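What I learned from a year of paper maps

I stopped using the map on my phone last February. I still carry the phone and I still use it for calls and the train times. I just took the map off it and bought paper ones, and I said I would try it for a year. The year is up, so I'm writing down how it went.

The reason was a trip to Brovusden. I had been there five or six times and I could not have told you which side of the river the station was on. I'd walked out of it every time looking at a blue dot. When my friend Sorcha Lenihan asked me for directions to the bakery I always go on about, I had to look it up, and I was a little embarrassed.

The first map I bought was a town plan of Skenton, where I live. It cost more than I expected and it was four years out of date. The new bypass wasn't on it, and neither was the footbridge by the school. I drew both in with a ballpoint. That turned out to be a good habit. By summer the sheet had pen marks all over it: a gate that is always locked, a lane that floods, the two public restrooms that are open in the evening.

Driving was the hard part. You can't read a map and drive, so I had to plan. I write the road numbers on an index card, in order, with the towns I should be passing through, and I stick the card on the dash. If I see a town name that isn't on the card, I pull over. On a trip of 300 miles to see Teodora Petek I pulled over three times, and one of those was for coffee. I got there 22 minutes later than I'd told her, and she hadn't noticed.

I did get properly lost once. It was on the way to Eritz, after dark, with a diversion that sent everybody off onto farm roads. My card was useless and the map I had was the wrong scale, so the whole area I was lost in was smaller than my thumbnail. I asked at a gas station. The man behind the counter drew me a map on the back of a receipt, and it was better than mine. I still have it. 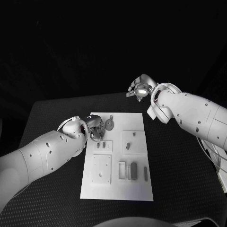 Scale is the thing I knew least about. I had thought a map was a map. For walking you want a lot of detail and for driving you want very little, and a map that tries to do both is annoying for both. I now own a road atlas, the Skenton plan and four walking sheets, and I've stopped buying the tourist kind with drawings of the castle on them. The drawings cover up the streets.

Folding is a real problem too. I've read the advice and I've watched Bautista Jara do it in one movement while talking about something else. I can't. Two of my walking sheets have split along the middle fold and are held together with clear tape, and the tape has gone yellow on one of them already. If you're starting out, fold the map so the part you need is facing out and leave it like that all day.

Contour lines took me a couple of months. I learned them on Gilani hill, which is 1105 feet and doesn't look like much from the parking lot. The lines on the east side are so close together they nearly touch, and I went up that way anyway because it was shorter. It took me 70 minutes and I sat down a lot. The next time I went around by the north, where the lines are well apart, and had enough breath to talk.

As for what changed, I know where north is in my own town now. I can picture how the neighborhoods join up, which I couldn't before, even after nine years here. I leave earlier. I also miss things. The phone would have told me about the diversion, and it would have found me a pharmacy the night I needed one instead of making me walk past three that were closed.

So I've put the map back on the phone, but in a folder on the last screen, and I look at the paper first. Kamonchanok Siriwan has asked to borrow the Skenton plan for her parents' visit. I told her yes, but to watch the left side - I moved a bus stop on it in pen and then the town moved it back.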